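I put off buying a desk for so long that my back finally made the decision for me, and after a good deal of dithering (and one return!) I settled on the Trevstead from Kemeys.
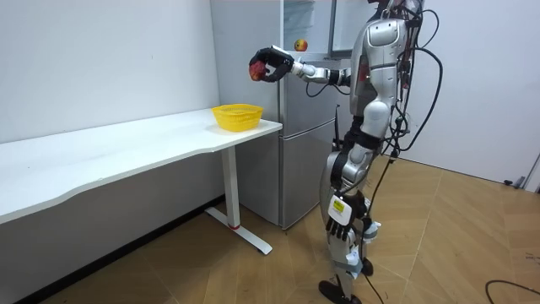
It cost me $575, more than I'd planned, but I've worked at it every day since August and I'm still fond of it.
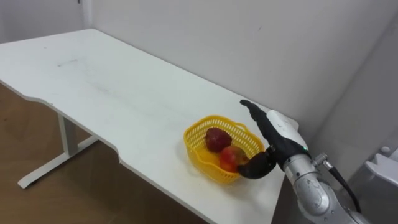 Assembly and Comfort

Give yourself an evening and keep a good screwdriver handy, as the one in the box is hopeless. Once it's up, it stays put, even with my heavy typing. 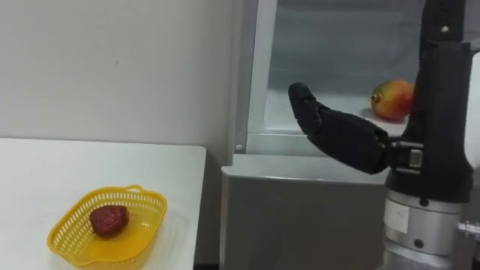 My only real grumble is the delivery, which took two tries. 5 stars anyway!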